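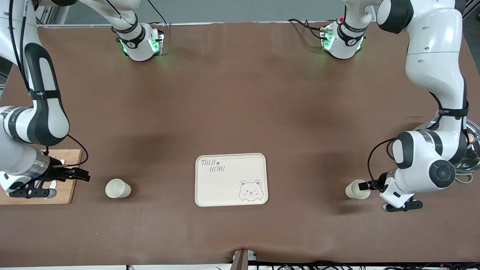 Cream tray with bear design and two white paper cups on a table.

Refreshment service: trays and paper cups
Last updated: 18 April 2021

Oltusa_Facilities
Members are invited to comment on the proposed arrangement for the reception table. One cream tray will be placed at the center, with a paper cup at either side for stirrers and sugar. Drinking cups will be issued from the side counter. The arrangement would replace the one used in March.

brika_desk
This office supports the proposal. The tray has a raised rim, and small spills should remain on it. We would ask that the long side face the guests so that the lettering can be read from the front.

Cele28
I must register an objection. A paper cup is too light to serve as a holder. Once several stirrers lean to one side, it will fall. A heavier container should be purchased.

Oltusa_Facilities
The objection is noted. The budget for this item is $14, and the cups are already in stock. We hold 265 of them.

Cele28
Stock on hand does not make them suitable. At the Clulturora reception we used the same method and had to clear sugar from the table twice.

brika_desk
With respect, the Clulturora table was placed beside the door. Two cups set one inside the other are firmer than a single cup, and the second may be used afterward.
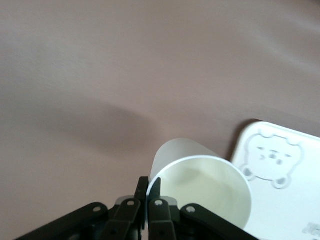 The question of handling should also be settled. Staff are asked to lift cups by the lower half of the wall and to keep fingers away from the rim. Any cup that has been touched on the inside should be withdrawn from guest use and kept for stirrers.

hall_services_2
I agree on handling. I do not agree on doubling the cups, as guests tend to take the inner one for coffee. Please consider standing the holders on the tray itself.

brika_desk
The tray is intended for cookies. If the holders stand on it, little room remains.

Cele28
A smaller quantity of cookies would be acceptable to this office. My objection to the paper holders stands.

Oltusa_Facilities
Both layouts will be tried at the next reception. Please post remarks in this thread and do not open a new one.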